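Print this post | E-mail to a friend

Filed under: Robots, Learning from demonstration, Grumbling

20 June 2026

Does the policy know what a slot is?

I promised in the last post that I'd say something about the Mirnine result once I'd had a proper look at it, and I've now had more of a look than I wanted. The claim, if you missed it, is that a policy trained only on wrist camera video can learn to put a memory module into a desktop computer with no force sensing at all. Pictures in, gripper motion out. The write-up calls this "contact-rich assembly from vision alone", and it has been passed around a fair bit by people who I suspect read the title and watched the clip.

I don't think the result is fake. I want to get that out of the way, as I had two cranky e-mails after my Sonance post accusing me of saying so about that one. The clip is real, the module goes in, good on them. My trouble is with what we're being asked to believe it shows.

Start with how success is scored. A trial counts if the module is "seated in the slot at the end of the episode", judged by a person looking at the final wrist camera image. Anyone who has put memory into a computer knows what's wrong with that. A stick that's fully home and a stick that's sitting a hair proud at one end look nearly the same, and one of them won't boot. You find out by feeling the latches go over, or by turning the machine on. They did neither. The headline is 100 per cent over five trials, and I would trade all five for one photo of a memory count on a startup screen.

The second thing is the clutter, and here I'm more sympathetic. I have grumbled for years about assembly papers that use a bare board bolted to a bench under nice even lighting. Working inside a real case is harder and I'm glad people are doing it. Our own attempt is a Dell desktop with its cables left where they were, and it's a lot less friendly than a bench.
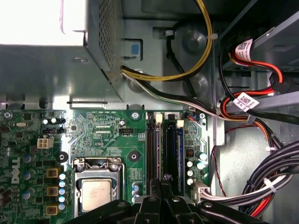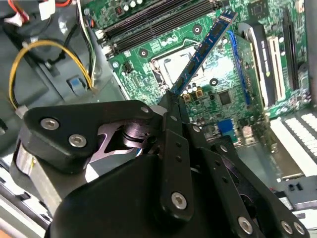

The problem for a vision-only method is that the gripper gets between the camera and the thing you care about. On the approach you can see plenty. Then you close in, and the fingers and the module itself start covering up the part of the board you're aiming at. The policy has to finish the last bit largely on memory and momentum, and that last bit is exactly where a person stops looking and starts feeling. If the method gets through it, I'd like to know how. The write-up says the network "implicitly reasons about contact". I don't know what that means and I've read the paragraph four times.

There's a dull explanation that would cover everything they report. Keep the case in one spot, start the arm from one pose, and a policy can replay an average of its demonstrations with a small visual correction on top. That would look very good in a clip. It would also fall over as soon as you moved the case a few centimetres. They do have a section on moving it – two positions, both of which also appear in the training data. That isn't a test of anything I'm interested in.

Güven Değirmenci, who I share a lab and a kettle with, thinks I'm being unfair. His argument is that nobody expects a first result to come with every control, and that the Dogar people were let off much more lightly when they did cable routing. He's right about Dogar. I should have been harder on them as well.

What would change my mind is pretty cheap. Cover the camera for the final stretch and report how often it still "works". If the number barely moves, vision isn't doing the job there and we can all stop saying it is. Swap in a board with the slots running another way. Put in a different colour of module. Push on the finished stick with a thumb and write down whether it shifts. None of this needs new hardware, and most of it could be done in an afternoon by somebody who was willing to have a bad afternoon.

We're going to try the covered camera test on our own policy, which was trained with the old Amix recording scripts and is nothing flash. I expect it to do badly with the camera open and worse with it covered. If it does just as well covered, I'll have a different sort of problem, and I'll write that up too. Güven wants a force sensor on before we start. I'd rather get the vision-only numbers first so there's something to compare against. We haven't settled it.

The lab is tied up with teaching after the break, so don't look for anything before September. If you've run one of these checks yourself and have numbers, even ugly ones, please send them along. I'm less keen on getting the clip again.

This site uses cookies to remember your settings and count visits. By continuing to read you agree to their use.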